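Wekemard: a word list of what we call things around the house

README, last touched 2018-04-17

G'day, and thanks for downloading this. Wekemard is a plain list of 966 household words and sayings as they're used by Australians I know, am related to, or have sat next to on a long train trip. It started as a note on my phone after an argument with my sister about whether the thing you wipe the bench with is a Chux, a Wettex or just "the cloth". (We never settled it. All three are in the list.)

I'm not a linguist, so please don't cite me as one. I did a bit of transcription work years ago and got hooked on how people talk when they think nothing important is being said. Kitchens, laundries and bathrooms are brilliant for that!

What's in the folder

words.csv is the main file, one row per word. The columns are word, meaning, room, region, age_band, source and notes, so 7 in total. Room is where the speaker would mostly say it, which I know is a bit wobbly. "Doona" sits under bedroom but I've heard plenty of people say it on the couch in winter.

sayings.csv has the longer bits, like "were you born in a tent" for someone who leaves the door open. Same columns, except that word becomes saying.

changes.txt is what it sounds like. I forget to update it.

Both CSVs are UTF-8 with commas, and anything containing a comma is in double quotes. If you open them in a spreadsheet, watch out for the age bands, as some programs see 10-19 and very helpfully turn it into a date. Import that column as text and you'll be right.

About the bathroom words

This is the biggest room in the list by a long way, and it's nearly all because of the toilet. Dunny, loo, lav, throne, thunderbox, the smallest room, the little house, and one family who say "the office" with completely straight faces. I've kept dunny and outdoor dunny as separate rows. Older speakers were pretty firm with me that a dunny is down the back and anything inside is a toilet, while the younger ones use it for whatever's handy. 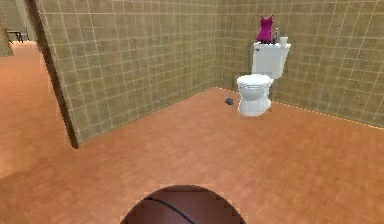
Then you get the split over what the room itself is called. Plenty of houses here have the toilet in its own little room, so "the bathroom" means the place with the bath and if you ask a certain kind of uncle for the bathroom he'll ask if you've brought a towel. I've tagged those rows "separate" in the notes column. "Ensuite" gets its own tag too, mostly because people pronounce it so many ways and I couldn't bear to leave them out.

Flushing words are thin on the ground. Half-flush and full-flush are there, along with "pull the chain" from people who haven't had a chain to pull in decades. If your family has others, send them in, I'd love more!

How I collected it

Mostly by listening and then asking if I could write it down. The first lot came from my own relatives over January, when everyone was at my aunt's and there was nothing to do in the heat except talk. After that I put a form on the Trilero noticeboard and it took off a bit. Modupe Tijani went through every single row with me afterwards, fixed my spelling, and argued me out of a lot of duplicates. She also talked me into adding the source column, which I grumbled about and now use constantly.

No names of contributors are in the files. Source only says family, form or overheard. If a saying gave away who said it (a few mentioned pets or streets) I reworded it or left it out.

Known problems

Region is patchy. Victoria and South Australia are well covered, the Top End barely at all, and Tasmania is 2 very chatty households.

Age bands are guesses for anything marked overheard. I wasn't about to ask.

Some brand words are in lower case and some aren't. I started out consistent and then got tired.

The Bundgaard version floating about is an old copy with the laundry rows missing, so please use this one. I've asked them to swap it over.

Using it

Do what you like with it. School projects, crosswords, settling bets, whatever. A mention is lovely but I won't chase you. If you fix something, send me the row and I'll fold it in when I get a minute, usually in the evening once the dishes are done. Corrections go to the Wekemard page on Trilero, and put the word itself in the subject line so I can find it again.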